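Grasping tools that hang

Nayeli Medrano did not set out to study hammers. Her group at Skarnbridge was working on how a robot arm should approach objects on a flat surface, and most of the published methods they compared against assumed the object was lying down. Then a partner, Villalobos, asked for a version that could take tools off a rack.

"We ran our existing policy on hanging objects and it fell apart," she says. "It would close the fingers too early, or bump the tool and then chase it. The success rate was bad enough that I assumed we had a bug. We spent most of August looking for one."

There was no bug. A tool on a table pushes back when you touch it, Medrano explains, and a hanging tool swings. The policy had been trained on contact that settles down in a moment, and it had no idea what to do with contact that keeps going.

The method her group came up with, called Clodance, splits the approach into two stages. In the first, the arm moves to a point near the handle with the gripper fully open and holds there. In the second, it closes the last short distance using only the view from the wrist. The overhead camera is ignored from that point on.

"People ask why we throw away a camera," Medrano says. "In our tests the overhead view was mostly looking at the back of the arm by then. It added noise. We tried weighting it down gradually and that was worse than just cutting it."

Training was done entirely in simulation, with 200 variations of each tool. The team changed handle length, thickness, weight and the angle at which the tool hung. Colors and surface textures were changed too, though Medrano says this mattered less than she expected.

"The weight was the big one. If the head is heavy the handle barely moves when you brush it. If it's light, the whole thing goes.

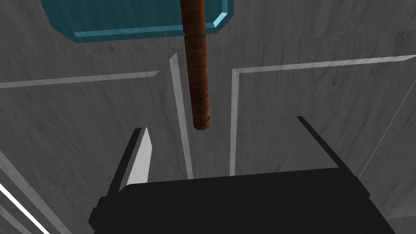
"So the policy has to learn to be careful without knowing which kind it has. What it learned was to keep the fingers wide for longer than a person would, and then close fast. We didn't program that."

The group tested seven tool types and saw gains on all but one, a flat wrench that tended to turn edge-on to the gripper. Medrano calls that result a plain failure and has kept it in the paper.

Tests on a physical arm, at Sikberg, have covered four of the tool types so far. Medrano will not give numbers until the rest are finished. "The hammers look fine," she says. "The lighter tools need more work. Our simulated hook has less friction than the real one, and I want that fixed before anybody quotes me."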